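Last updated 1/26/24
2 min read

Robotics elective, week three, a thread. The assignment is to get two arms to hang a mug on a mug tree. I have been hanging mugs unsupervised since childhood, so naturally I assumed this would take an afternoon.

We are team Bitar. The other team named themselves Vemus, and they have a logo already. We have a spreadsheet.

The spreadsheet says 197 attempts. I would share the success column but it's mostly dashes, and one cell where somebody typed "sort of."

First thing you learn: a mug handle is a hole, and a hole is a terrible thing to ask a robot to find. Ours went for the rim every time. It loved the rim. You can't hang a mug by the rim, although we did watch it try for most of a class period.

Second thing: pegs point in different directions. I knew this. I had just never had to explain it to anything.

The instructor's one rule is that the demos have to be done with other stuff lying around on the table, so the program doesn't learn that the world contains one mug and one tree. People bring in whatever's in their bag. It's the closest thing this class has to a fashion show.

Vemus moved their tree two inches and their whole program fell apart. We were very gracious about it for as long as it took to move ours two inches.

New plan as of this week: right arm does the mug, left arm stays out of the way. This took three people and a whiteboard to come up with.
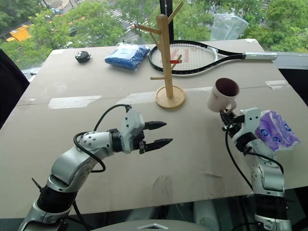
Getting the handle grip was the easy half, it seems. The tilt is what's killing us. Too flat and the handle slides past the peg, too steep and you're basically pouring out an imaginary coffee.

Attempt 209 (yes, we kept going) got the handle over the tip of a peg and stayed there for 8 seconds. I know because we all counted out loud. Then gravity had some notes.

The showcase is in February over in Bresstead. First prize is 900 dollars toward parts from Prirnia, and I've already spent it in my head on better fingers.

If you come by our table, please clap for anything that ends up off the floor. And bring your own mug, I'm not lending you ours.

Contact | © Team Bitar | Back to top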